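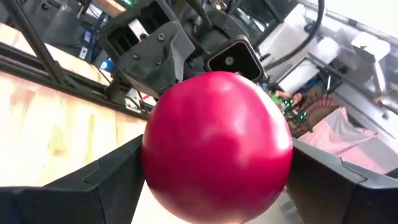

Why do we see colours?

The light from the sun looks white, but many colours are mixed inside it. You can see them when a rainbow comes after the rain.

When light falls on a thing, the thing keeps some of the colours and sends the others back. A ripe tomato sends back mostly red light. The red light travels to your eye, and your brain tells you "red". Grass sends back mostly green.

At the back of your eye there are very small parts called cones. Most people have three kinds of them. They need enough light to work well - so at night your favourite jumper can look grey.

Try it at home

Put 5 socks of different colours in a dark room. Wait 20 minutes, then try to name the colour of each sock. Ask a grown-up to turn on the light and check your answers.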